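1. Oktober 2025

Also gut, ich schreibe wieder. Der Vorsatz war ja, jeden Abend wenigstens ein paar Zeilen, und dann kam der Umzug und danach hatte ich schlicht keine Lust mehr auf irgendwas mit Buchstaben. Jetzt sitze ich in der neuen Küche, der Tee ist zu stark, und unten übt wieder jemand Akkordeon. Immer dasselbe Stück, immer bis zur gleichen Stelle!

Heute war Chorprobe, die erste nach der Sommerpause. Crisóforo Arriaga hat uns das Programm für Dezember ausgeteilt und ich dachte erst, er macht Witze. 51 Seiten! Davon neun auf Latein, die gehen ja noch, aber dann kommt dieses Stück von Mohamedi, bei dem der Alt gefühlt die ganze Zeit auf einem einzigen Ton sitzt und trotzdem ständig falsch liegt. Ich sitze im Alt. Ich lag ständig falsch.

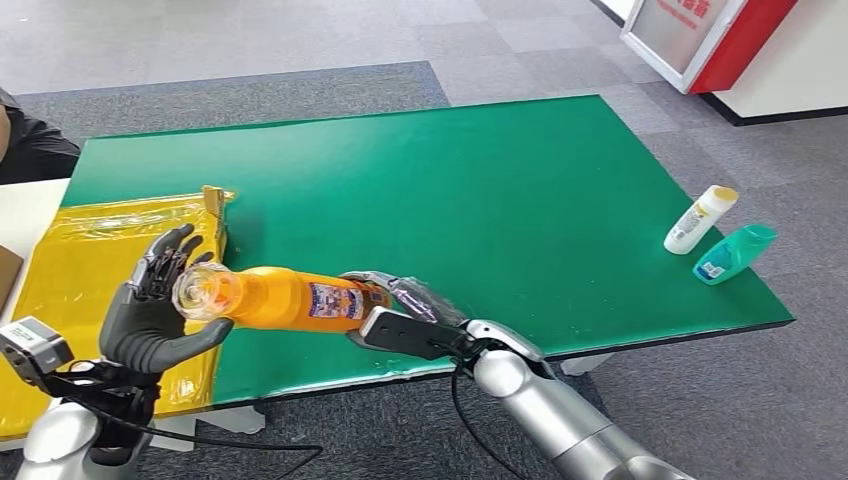
Orange Flasche, grüner Tisch, gelbe Folie

In der Pause haben wir lange über das Konzert geredet. Es soll diesmal in Punlow stattfinden, in der kleinen Kirche mit der fürchterlichen Heizung, und da passen bis zu 200 Leute rein, wenn man die Empore aufmacht. Ich weiß noch, wie wir da beim letzten Mal in Mänteln gesungen haben und mir beim Umblättern die Noten runtergefallen sind, mitten ins Pianissimo. Meine Mutter erzählt das heute noch, wenn Besuch kommt. Danke, Mama.

Und dann die Kleiderfrage, die kommt jedes Jahr wieder. Schwarz wollen die Männer (klar, die haben ihre Anzüge ja schon), der Sopran will Dunkelrot, und mir ist es wirklich egal, solange ich unter dem Rock dicke Strumpfhosen tragen kann. Abgestimmt wird nächstes Mal.
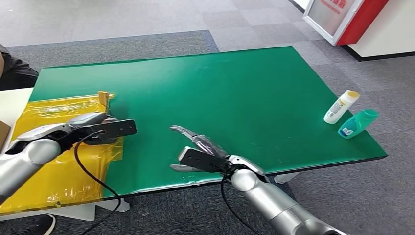

Text und Fotos: ich, Küchentisch, Cevel

Nach der Probe bin ich zu Fuß nach Hause, obwohl die 101 gerade dastand. Ich wollte die Melodie im Kopf behalten, die aus dem zweiten Satz, und im Bus quatscht mich immer jemand an. Am Kanal hab ich dann leise vor mich hin gesummt, bis mir ein Mann mit zwei Dackeln entgegenkam und ich so tun musste, als würde ich husten. Bei Hoker war noch Licht, also bin ich kurz rein und hab mir ein Mohnbrötchen geholt, das letzte, schon etwas zäh, aber mit Butter ging es prima.

Jetzt liegt die Mappe neben mir und ich habe mit Bleistift alle Atemzeichen nachgetragen, die ich mir gemerkt habe. Auf Seite vier fehlen garantiert welche. Ich könnte jemanden aus dem Alt anrufen, aber um die Uhrzeit macht man das nicht mehr.
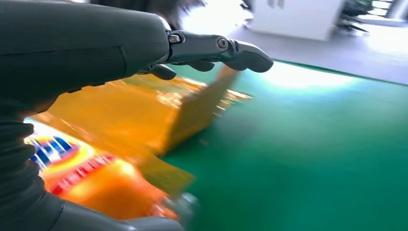
Grün und Orange, aus der Nähe

Was mich freut: Die Stimme ist wieder da. Im Frühling nach der langen Erkältung hatte ich echt Angst, dass die Höhe weg bleibt, und heute beim Einsingen kam das D ganz locker, einfach so. Ich hab mich vor Schreck fast verschluckt.

Morgen unbedingt das Stimmgerät suchen, das muss in einer der Kisten im Flur sein. Und neue Bleistifte kaufen, weiche. Das Akkordeon hat inzwischen aufgehört, ich geh ins Bett.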